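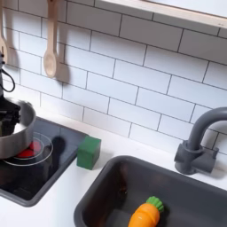
Home Archive Kitchen Notes Contact
Search this blog

On the Keeping of Stock

Readers of these notes are advised that the Flandness method for barley stock has been revised. The barley should be weighed dry, at 100 grams to 2 litres of water, and salt is to be added only at the end.
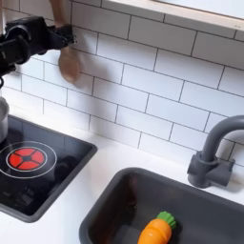

Wen-hsiung Fang writes that he has always salted at the start and has had no complaints. His view is noted. The revised method stands for the January entries. 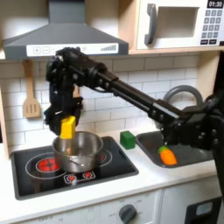 Saucepan and yellow block, play kitchen.

Questions on freezing will be addressed in the next post.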